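Section 4: When the gripper stops, sticks or won't let go

I wrote this bit after a bad week in January, when our arm stopped dead with a cloth in its fingers and I made it worse by being impatient. So please read the whole section before you touch anything, even if the thing is bleeping at you. It will happily bleep for hours and come to no harm.

What went wrong for us

The short version is that a cable snagged. The arm had been picking and placing all morning, the wrist turned further than it should have, and one of the leads going into the module on the wrist got pulled. The plug didn't come out, it just came a tiny bit loose, which was far more annoying. The gripper would work, then it wouldn't, then it would again. The screen gave me fault 1376, which the Demach booklet calls "tool communication lost" and then says nothing more about (thanks for that).

I cleared the fault without checking the plug. The arm carried on, the gripper dropped out again halfway down to the table, and because I'd set the fingers to open on restart, they opened. We lost a plate and I very nearly lost a fingernail, as my hand was on its way in to grab the cloth. Rosaire Dhillon was on the stop button and hit it before I'd even noticed. I owe him several lunches.

CAUTION: A gripper that has gone quiet still has power. Keep your hands out from under it until you have done step 2 below and seen the light on the controller go out.

Clearing a stuck gripper

1. Press the red stop button. Don't use the pause on the tablet for this. Pause keeps the motors live, and the arm will go again if someone taps the screen by mistake.

2. Turn the controller off at the key and put the key in your pocket. I mean your own pocket, please don't leave it on the side.

3. Wait 20 seconds. The light on the front goes out partway through, but give it the full time anyway.

4. If the fingers are holding something, put one hand under it. Then use the little release screw on the side of the gripper, half a turn at a time, until the fingers ease off. Soft things like cloths tend to catch in the tips, so go gently and don't tug.

5. Move whatever was being picked up well out of the way, and have a look at the leads before you turn anything back on.
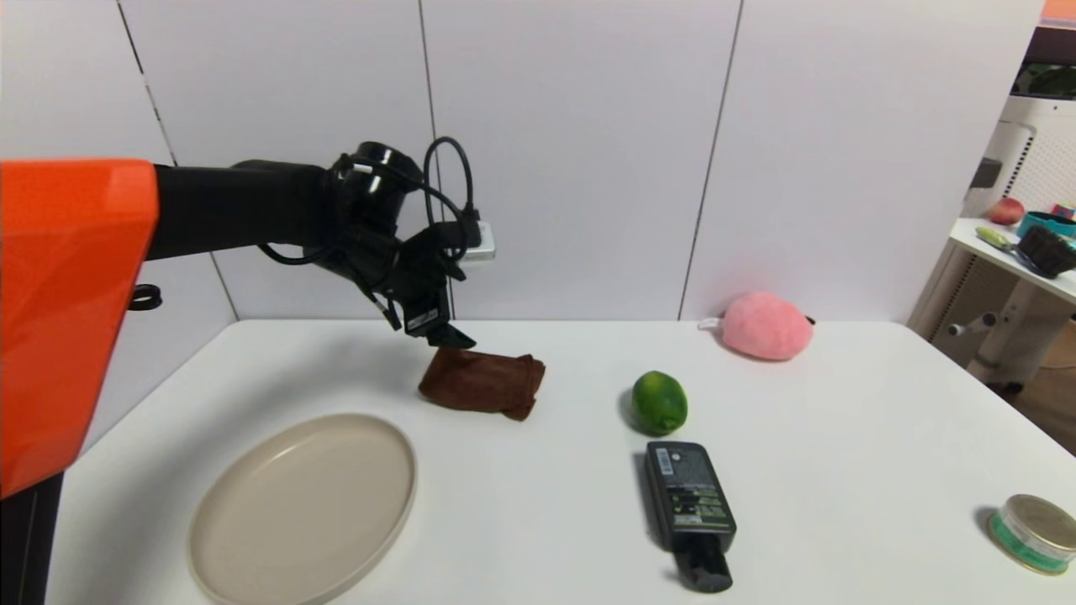 Leads first, always. I used to go straight to the software, because that's the part I like, and I wasted most of a day doing it. Lise Lapointe, who looks after the twin of our arm over at Dodanville, rang me back that evening and told me to push the plug in. That was the entire phone call!

Checking the leads

6. Start at the wrist. Follow each lead with your fingers from the plug back along the arm. You're feeling for flat spots, nicks in the outer cover, or anywhere it has gone stiff.

7. Press every plug home. The one on the wrist module should click. If it doesn't click, it isn't in, no matter how snug it looks.

8. Look at how much slack there is. You want enough for the wrist to turn all the way both ways, and no more than that. Too tight and it pulls the plug, too baggy and it catches on the joint as it comes round.

9. If a lead has rubbed through, stop there. Put a label on the controller saying so and order a new one. We get ours from Bråten, and they usually come within the week. Please don't use tape. I've used tape. It came off inside the joint.

NOTE: The Fonico clips we fitted for the leads are fine, but they slide if you wipe them down with anything oily. Check them whenever you clean the arm.

Starting up again

10. Clear the table completely for the first run. I know it's a faff putting everything back afterwards, but an empty table can't be hit.

11. Go into the tool settings and find "On restart". Set it to "Hold". Ours came set to "Open" after the last update, so have a look even if you're sure you changed it before.

12. Turn the speed down to the lowest setting, turn the key, and stand where you can reach the stop button without leaning over the table.

13. Run the wrist all the way one way and all the way back, 4 times, while someone else watches the leads. If anything pulls, tightens or brushes the joint, stop and go back to step 8.

14. Open and close the gripper with the wrist at each end of its turn. This is where ours kept failing, and it behaved beautifully in the middle, so testing only in the middle tells you very little.

15. Put one soft thing back on the table and let it do a few picks. If it's still happy, put the rest back and bring the speed up slowly.

CAUTION: If 1376 comes back during any of this, don't clear it a second time. Key out, label on, and ring me or Rosaire. A fault that returns after the plugs have been pressed home is probably inside the lead or the module, and neither of those gets mended by trying again.

Write it in the book too, please, with the time and what the arm was doing when it stopped. "Gripper playing up" was my own entry for that first morning, and it was no use to me at all by the afternoon.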